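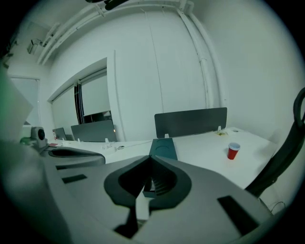 Desk row with divider panels, second floor, Plekura office.

The Plekura visit in January covered the Lonmont building only. Sekar Wibisono met the group at 13:00 and took us up to the office floor first, the part I had come for. I specify workstation furniture, and the Griment desk system is rarely shown in daily use.

The desks are long, white and continuous. Gray divider panels stand along them, held at the base by small white clamps. According to Wibisono the clamps need no drilling, and a panel can be moved by one person with a hex key. The floor has 151 positions, and the building is rated for 200.
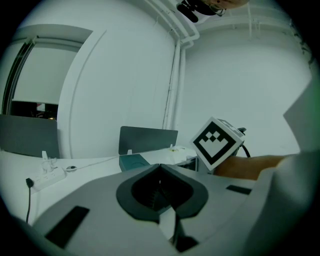 Walls are white throughout, and I would have liked a reflectance figure for the paint. Santoso, the fit-out contractor, has promised to send one. Lighting was set to 500 lux at desk height on the day - adequate for screen work, a little low for drawings.

Cable routing was covered briefly. Power comes up from the floor box to a tray under the desk, with one tray per two positions. I asked about replacement clamps. They are sold in packs only, and lead time is three weeks.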